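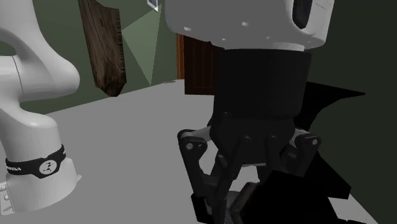 Gaming > Deals > Trade-ins > FAQ

Console trade-in and refurb FAQ

Updated in June. Most of these come out of our inbox. If yours isn't covered, leave a comment and we'll get to it when we get to it.

Which shops are we talking about?

Vevari and Cilier, mostly. Both take consoles by post and both sell refurbs. Usholm is online too but only buys games and controllers, no consoles. MacDonald Games is walk-in only, so prices there depend a bit on who's behind the counter.

Do I need the original box?

No. Helps at MacDonald, makes no difference at Vevari. Cilier knocks a bit off if there's no box but they tell you up front, on the quote page.

What do I have to send?

Console, power cable, HDMI cable, one controller. That's the full set for all three console buyers. Missing the controller is the big one – it hurts your quote more than a scratched case does. Third-party controllers don't count, even good ones. Check the list in your confirmation email before you tape the parcel shut.

How long is a quote good for?

Vevari holds it for 4 weeks. Cilier, until midnight on the Friday after you get it, which can be nearly a week or can be one day. So don't get a Cilier quote on a Thursday. Counter quotes at MacDonald are for right then.

Do I have to wipe it first?

Yes. Full factory reset, and sign out of your account before you do it, not after. If you skip the sign-out the shop may not be able to set it up for the next person, and Cilier will send it back at your cost. Back up your saves to the cloud or a USB drive. Check they're really there on another machine if you can.

Take any disc out too. You'd be amazed. They don't have to mail it back.

What about the digital games on it?

They stay with your account, not the console. Sign in on the new one and download again. You can't trade them in anywhere.

Is cash or store credit better?

Credit is always the higher number. Whether it's better depends if you were going to spend it there anyway. Vevari credit runs out after a year. Cilier credit doesn't. MacDonald will let you split it half and half if you ask, it isn't on the sign.

My controller has stick drift. Will they take it?

Vevari yes, at a lower price. Cilier no. Usholm buys drifting controllers for parts and pays very little, but it's something, and postage is free if you send more than one. Clean around the stick first and test again, sometimes thats all it is.

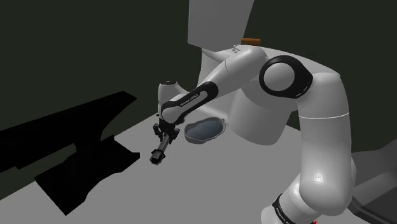

If it still drifts after a clean, say so on the form. They test every one, and a form that doesn't match the item goes to the back of the line while somebody emails you.

Are refurbs any good?

Generally fine. Read the grade. Vevari grades on looks only, everything is meant to work the same. Cilier's lowest grade can include a noisy fan or a replacement drive. Same word, "Good", means two different things at the two shops, very annoying.

What warranty do you get?

Vevari gives a year on consoles. Cilier gives 60 days, and you can pay to stretch it. MacDonald does an exchange if you bring the receipt and the thing you bought. Keep the recipt flat somewhere dark – the ink fades.

How much storage should I look for?

Depends what you play. Watch the labels on refurbs though. A 1,000 GB drive never shows the full amount free, the system takes a fair chunk. If you play two big shooters and a sports game you'll fill a small drive fast. External drives are OK for holding games, but newer ones often have to be moved back to the internal drive to run.

Should I wait for the holiday sales?

To buy, maybe. To sell, no. Trade-in prices drop once everybody is upgrading at the same time. Sell early if you can stand a few weeks without.

Can you tell me what mine is worth?

No, sorry. Quotes change too often. Try the forms at the shops, takes a few minutes each.

Comments

pixelmoose
Cilier took mine without a box and the deduction was small. Quote page was right to the dollar.

tradedown_again
You missed that Vevari wants the serial number on the form. It's on the back on mine, tiny. Take a pic of it before you pack up.

couchcoop
Sold three controllers to Usholm, all drifting. Enough for a pizza. Would do again

slowdownload
Is the MacDonald exchange in-store only? They wouldn't do it by phone for me.

Related

How to back up your saves before a reset
Best cheap headsets for console
Vevari vs Cilier: refurb grades compared
Cleaning a controller without opening it
External drives that work with newer consoles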